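Magazine > Features > Automation

Apr 12, 2018
By Faith Wanyama

I've read all 79 pages of the Grilerport handling code so you don't have to, and my favourite bit is the rule about soft packaging. Grip the narrow end, lift slowly, and if the bag starts to sag, stop and set it down. Sounds like my mum unpacking groceries!

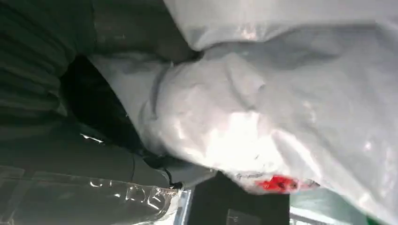
Toivo Salminen, who helped draft it, told me the first version only covered boxes. Then the crew at Skarkeo logged 135 dropped bags in one December (chips, mostly) and the whole chapter got rewritten - twice. Now every site keeps a drop log, and a person signs off any change to grip force. I'd have made that rule number one, but Toivo wants it left at the back with the forms. We're still arguing.

Contact us | © Rultimden Magazine | Back to top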